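How to take over a bank of metal lockers without losing your mind or the keys

When I took charge of the staff lockers at our place in Neltville, the handover consisted of a nod towards the wall and the word "sticky". Some doors had keys in them. Some had other people's lunches in them. Rocío Sepúlveda, who had looked after them before me, described the system as "mostly memory", and then moved to the Fodilville office and took the memory with her.

What follows is how I got them back into use. It needs an afternoon, a damp cloth, a roll of masking tape and a thicker skin than you might expect.
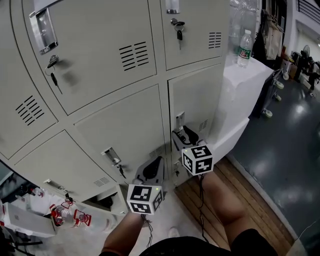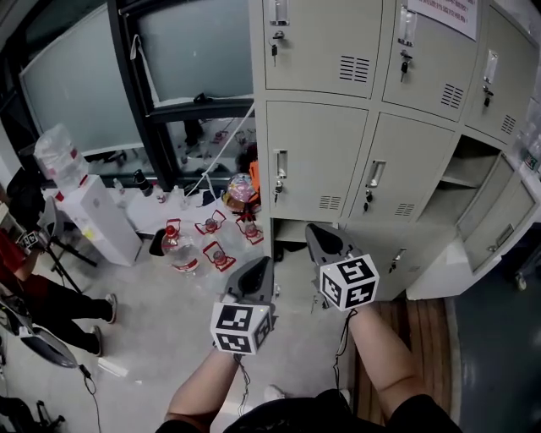
Step 1: Give notice

Put up a sheet saying the lockers will be opened and cleared, with the date on it. Mine said 22nd March, in large letters, and went up a fortnight early. People will still tell you they never saw it. Keep a copy of the notice in your pocket for these conversations.

Step 2: Clear the floor

Metal doors swing wide and they don't care what is in the way. Move bags, shoes, umbrellas and drinking water well back before you start. Do this even if you think you can step over it all.

Step 3: Open everything

Start at the top left and go along each row. Turn the key, pull the handle, leave the door ajar. If a door won't budge, press the flat of your hand just below the handle while you turn the key. On old lockers the door sags a little on its hinges and the bolt binds, and a bit of pressure takes the load off it. Don't lever it with a screwdriver. I did, once, and we now have a door with a permanent smirk.

A squirt of dry graphite in the lock helps a stiff key. Cooking oil does not, whatever Kulap Thongsuk tells you. It works beautifully for a week and then collects fluff.

Step 4: Empty and bag

One bag per locker, with the locker's position written on masking tape and stuck to the bag. "Top row, second along" will do. Don't try to guess the owner from the contents. I handed a very nice scarf to entirely the wrong person on the strength of its colour, and she kept it.

Food goes straight in the bin. There is no appeal.

Step 5: Clean

Wipe the shelf first, then the inside of the door, then the outside. Vents are the nuisance. An old toothbrush gets between the slots, and a barely wet cloth folded over a butter knife gets the rest. Mind your knuckles on the edges. Leave the doors open for 2 hours afterwards so that the insides dry out properly.

Step 6: Sort out the keys

Take the keys out one at a time and tag each before you touch the next. I cannot stress this enough, having once put 24 keys in a mug.

Use the tags with a paper slip inside. Write in pencil if you must, but biro lasts longer. Put the locker number on the tag and the same number in the label holder on the door, or on a sticker where there is no holder. Spares go in an envelope somewhere that isn't one of the lockers. (Grustine, our landlords, kept theirs in a locker. The locker was locked.)

Step 7: Hand them out again

Make a list with three columns: number, name, date given. People sign for the key. Anyone who wants to swap can swap, provided they come and tell you, which they won't.

Give the low doors to people with good knees and the top row to the tall. Murakami, the firm upstairs, drew lots instead and there was grumbling until September.

If a key does go missing, look in the lock first.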